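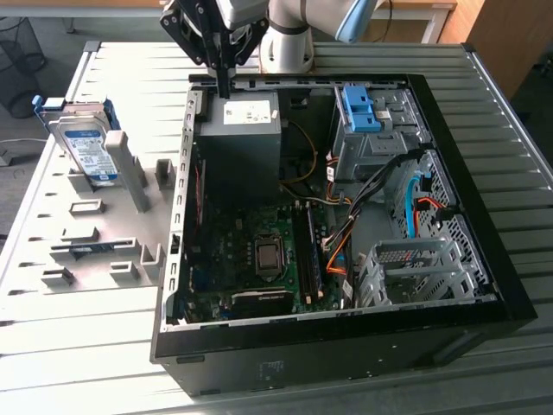 Power supply end of the tower, with a drive standing in the parts tray.

Workshop tips: what taking PCs apart with an arm taught us

I run the disassembly bench at Jernov, and since April we've been testing one narrow question – does a robot arm do better at opening up old desktop towers if it looks again before every single move, or if it plans the whole job from one look at the start? We ran 200 attempts each way. Looking again won easily, and most of what I picked up along the way works just as well for anyone with a dead PC and a screwdriver (my brother-in-law has already stolen half of it!).

Lay the tower on its side, open face up. Upright, everything you loosen wants to drop onto the board. Flat, a freed part just sits there until you get hold of it.

Move cables first, and only one at a time. Our biggest pile of failures under the one-look method came from SATA cables. You unplug one, it springs over, and now it's lying across the latch you wanted next. So unplug, stop, look, then carry on. Same goes for fingers.

Give every part a spot before you start. We use a molded tray with raised blocks and slots. At home a muffin tin does nicely for screws, and a dish rack is great for standing drives on edge.

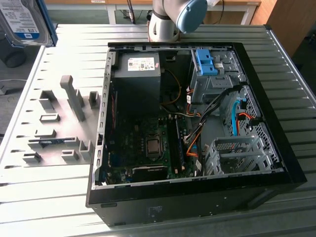
Does it slow you down to stop and look after every step?
It adds roughly 16 seconds to a full drive removal, and we got that back many times over in jobs we didn't have to restart.

Pull straight, in the direction the part wants to go. When a drive binds in its bay, more force makes it worse. Back off a hair, straighten up, try again. Areti Tsakiris wrote our retry rule and it's as simple as that – three gentle tries, then look for a screw or a cable you missed. I now use it on stuck drawers and the vacuum cleaner hose.

Leave the power supply closed. Unbolt it and lift it out whole if you need to, but don't open the box itself. It can hold a charge long after it's been unplugged.

Don't trust your memory of the last case. The plans we wrote for one model fell apart on the next, even when the layouts looked nearly the same to me. Latches slide instead of lifting, bays sit an inch over, that kind of thing. Take a phone picture of each machine before you touch it, and another whenever you free up a cable.

The Cullport bench is repeating the test with laptops next, and I'm not looking forward to the ribbon connectors. If you have a good trick for those, I'd love to hear it.

Posted 2023-12-30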